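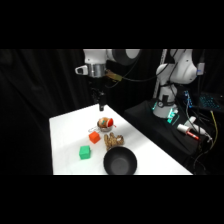

Sanna blackout curtain, heavy weight, by Brilten. The Sanna is our heaviest curtain fabric, made for rooms where daylight is a problem: bedrooms of people who work at night, small home theaters, photo corners, workshops. It is sold ready sewn, with tape at the top and a double hem at the bottom. In black it makes a calm, dark background for anything pale, such as a white tabletop, and when it is hung without stretching it falls in loose vertical folds. If you prefer a flat wall of fabric, order a width close to the width of your rail. For deeper folds, order double.

Fabric
Woven polyester in three layers, with the dark layer in the middle, so both sides look the same. The surface is matte and does not shine under a lamp. Because the fabric is dense, it also takes away a little of the echo in a room with hard floors. Please do not expect soundproofing from it.

Colors
Black, graphite, sand, brick. The black is dyed in larger lots than the other colors, and two orders made in different months usually match well. For sand and brick we advise to buy all panels at one time.

Sizes
One panel is 53 inches wide. Standard lengths are 65, 84 and 96 inches, measured from the top of the tape to the finished hem. Other lengths are sewn to order in our workroom in Samville and need 9 working days before shipping. Made-to-order panels cannot be returned, so please measure twice.

Hanging
The tape accepts hooks or gliders. We recommend 13 hooks for each panel, one at each end and the rest at equal distances. The fabric is heavy, and a spring rod will not hold it. Use a rail which is screwed to the ceiling or the wall. The Mova ceiling rail fits the same gliders and can be bent for a corner - it is sold separately, with screws but without wall plugs.

New panels arrive folded and have sharp creases. Let them hang for a few days before you judge them. If some creases stay, use steam from the back side and keep the nozzle away from the cloth.

Care
Machine wash cold, gentle program, one panel at a time. Remove all hooks first. Do not bleach and do not tumble dry. Hang the panel on its rail while it is still damp. Dust and pet hair are more visible on black than on sand - a soft clothes brush, used from top to bottom, takes them off easily.

In the package
One panel, hooks, one spare strip of tape, care card.

Fabric samples are available in all four colors. Orders placed before noon on Monday leave Samville the same day, if the size is in stock.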